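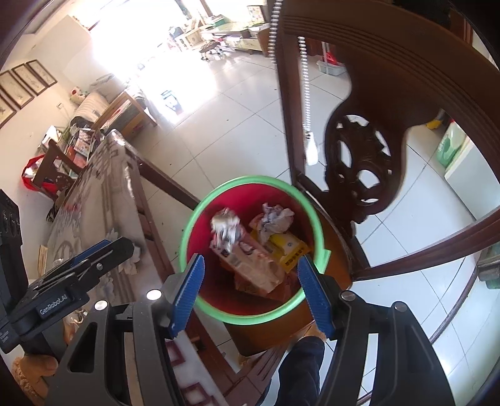 Review: Vultar, a service for removal requests

By Cornel Stoica, December 2018

I run a small consulting office, and three clients asked me this year to help them remove old pages from search results. Until October I did everything with letters and a spreadsheet. Then I bought a license for Vultar, made by the company Sequeira, and I used it for 34 requests.

What it does well

You enter the name and the addresses of the pages, and Vultar prepares the request in the form the search engine expects. It asks good questions: is the person in public life, how old is the information, is it still correct? The deadline calendar is clear, and I did not miss one reply.

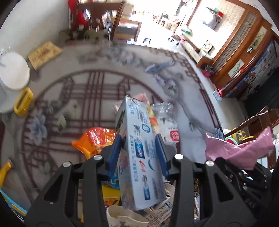 Small print on a toothpaste box.

What I liked less

The legal texts are too general. For a bankruptcy notice and for a criminal case it proposed almost the same paragraph, and a court would look at these very differently. I rewrote 20 of the requests by hand. Also, the explanation field accepts only 1000 characters - too short when you must balance privacy against the interest of the public.

The help desk answered after 18 days. The older product Skiratlow is uglier, but there I had a reply the next morning.

Should you buy it?

For an office with many simple cases, yes. If your cases often go to the data protection authority, I would wait for the next version. I keep my license until it ends and write the difficult letters myself.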